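Workshop notebook – Brarau bench, handheld gripper work
October, Wednesday
Entry by: Lucero Espinoza
Subject: working rules for handheld gripper recording, revision 5

Present revision supersedes the sheet pinned by the door. Colleagues recording at either bench are asked to read it before their next session and to initial the foot of this page.

1. Scope. The rules apply to all recording with the handheld tool at ordinary desks. They do not apply to the fixed arm in the Gilirar cell, for which the guarding procedure remains in force.

2. Before recording. The operator shall inspect both fingers for splits at the root of the ribs and check that the plate screws are tight. A finger with a visible split is to be replaced as a pair with its neighbour and the change entered in the log. The lens is to be wiped with the dry cloth only. Spirit wipes were withdrawn last month after the haze we saw on the second unit.

3. Objects. Bottles shall be closed before they are gripped. Glass may remain on the desk as part of the surroundings but is not to be lifted until the revised padding has been approved. Open cups are to be empty whenever a lift passes over them.

4. Surroundings. Desks are to be recorded in their normal working state. Several of us had fallen into the habit of tidying beforehand, and the Hikia set suffered for it: 46 episodes were returned by review as too uniform. Items may be moved for safety, and such moves are to be noted.

5. Grip. Close on the object squarely, with the fingers level, and hold for a count before lifting. The bottle should be upright at the moment of closing. Where there is a label, grip height is to be recorded against it (upper edge, middle, lower edge).

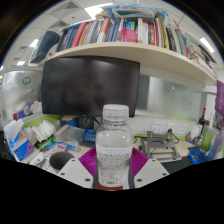

Clear bottle, white cap, upright between the fingers. Desk left in its working state.

6. Power and cables. Leads that run along the back of the desk must be kept out of the lifting path. Coiled cable may stay on the desk provided that the coil is closed and no loose end reaches the object being handled. Sockets are to remain accessible throughout.

7. Privacy. Screens are to be switched off before recording begins. Letters, passes and anything bearing a home address shall be removed or turned over. Book spines and product packaging are acceptable. If in doubt, ask before uploading; an episode cannot easily be withdrawn once Escobar has merged it.

8. Labelling. Each episode receives one outcome only: complete, dropped, or abandoned. Slips recovered in the hand count as complete, with a remark. The audit of batch 3964 found 66 episodes with no outcome entered, and these have gone back to their operators.

Matters outstanding

Rule 5 does not yet say what to do with tapered bottles, where the ribs meet the wall unevenly – I have asked for a trial on both benches before wording is agreed.

The term "working state" in rule 4 was queried at Monday's handover. I propose to leave it undefined for the present and to keep a note of disputed cases.

Spare fingers: one pair left in the drawer. Order placed.

L. Espinoza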